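Visit to the Tetska open day, July

Tetska opened its workshop to buyers for an afternoon, and I went mainly to see the Buleria kit, their pair of hand-held grippers for recording demonstrations. We have been looking at it since spring as a replacement for the Marinho set we rent now.

The tour started at 2 p.m. with a short talk in the front office. Buleria is sold as two grippers, two marker cubes, a shoulder harness and a license for Hestus, the software that sorts the recordings. The basic license covers 1,000 recordings a month. Extra storage is billed separately, and the price list they handed out didn't say how much.

After that we moved to the recording room, where the staff work in an ordinary office setup with shelves, desks and chairs.

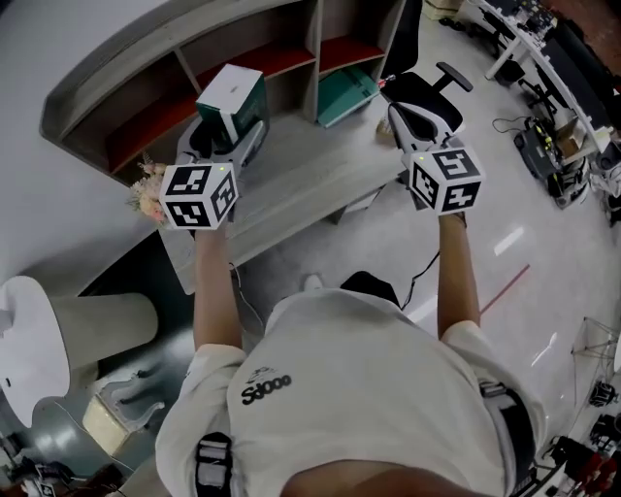
The staff said a new operator needs about 26 minutes of practice before the recordings are worth keeping. I had a turn with both grippers. The grip is comfortable and the trigger is lighter than on the Marinho – my fingers weren't sore afterward. The harness took me a while to adjust, and I would want a second size for our smaller operators.

Hestus was the weaker part. It loaded a batch of 123 recordings without trouble, but the search is slow and the labels can't be edited in bulk. Tetska says that is coming in the next release.

Delivery is six weeks. We have asked for a trial kit and a written quote with the storage costs included.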